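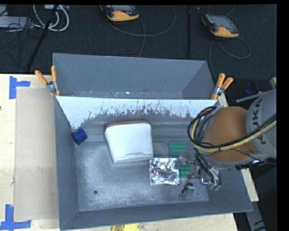

Economía de las empresas de plataforma
Tema 4. Margen por operación y rentabilidad por mercado
Profesora: Dace Raudsepp
Apuntes revisados para el grupo de tarde

4.1 Punto de partida

En el tema anterior vimos cómo una plataforma cobra una comisión sobre cada operación entre dos partes. Ahora interesa saber cuándo esa comisión cubre los costes y de qué costes hablamos. Muchas notas de prensa anuncian que una empresa "ya gana dinero" en una ciudad sin decir qué partidas se han descontado. El alumno debe acostumbrarse a buscar esa definición antes de comparar cifras.

4.2 Tres magnitudes que se confunden

Volumen bruto: lo que pagan los clientes en total. Incluye la parte que después se entrega al proveedor (repartidor, conductor, comercio).

Ingreso neto: la comisión más las tarifas de servicio que retiene la plataforma. Los descuentos al cliente se restan aquí en unas empresas y se contabilizan como gasto comercial en otras. El cambio de criterio puede alterar mucho el resultado aparente.

Margen de contribución: ingreso neto menos los costes que varían con cada operación. Normalmente entran el procesamiento del pago, el seguro, la atención al cliente y las compensaciones por incidencias. Quedan fuera el desarrollo del producto, los alquileres y la dirección.

4.3 Caso: Zorkton en Protville

Zorkton es una plataforma de reparto de compra a domicilio. Opera en Protville y, desde octubre, también en Asel. En Protville el pedido medio es de 400 coronas. La comisión es del 17 %, es decir, 68 coronas por pedido. Los costes variables suman el 11 % del pedido, 44 coronas. El margen de contribución queda en 24 coronas.

Si la empresa ofrece un descuento equivalente al 5 % del pedido (20 coronas) y lo asume por completo, el margen baja a 4 coronas. Sigue siendo positivo, pero cualquier aumento de las incidencias lo elimina. Con el mismo descuento y una comisión un punto menor, el margen es cero.

En Asel la comisión y los costes porcentuales son iguales, pero el pedido medio es la mitad. Como parte de los costes variables tiene un componente fijo por pedido, en la práctica el porcentaje no se mantiene. Este punto se discutirá en clase con la hoja de cálculo.

4.4 Rentabilidad local y rentabilidad de la empresa

Una ciudad con margen positivo contribuye a pagar la estructura central. Que la empresa en su conjunto gane dinero depende de cuántas ciudades estén en esa situación, de su tamaño y de lo que se gaste en abrir otras nuevas. Los mercados maduros suelen financiar a los recientes, y una expansión rápida empeora las cuentas agregadas aunque ninguna ciudad vaya mal.

Atención a la competencia. Cuando Kobori entró en Protville, Zorkton respondió con descuentos a los clientes y primas a los repartidores. El volumen bruto subió y el margen cayó. Un gráfico que muestre solo el volumen habría dado una lectura favorable de ese trimestre.

4.5 Ejercicios

1. Recalcular el margen de Protville con un pedido medio un 10 % inferior, suponiendo que 14 coronas del coste variable son fijas por pedido.

2. Explicar en media página por qué dos plataformas con el mismo volumen bruto pueden declarar ingresos netos distintos.

3. Determinar qué descuento máximo puede asumir Zorkton en Protville sin entrar en margen negativo.

Entrega: martes 2 de junio, en papel o por el aula virtual. Se admite trabajo en parejas en el ejercicio 2.

Lectura obligatoria: Sorcha Nisbet, "Contabilidad de la comisión", capítulos 2 y 3. El capítulo 4 es optativo y no entra en el examen.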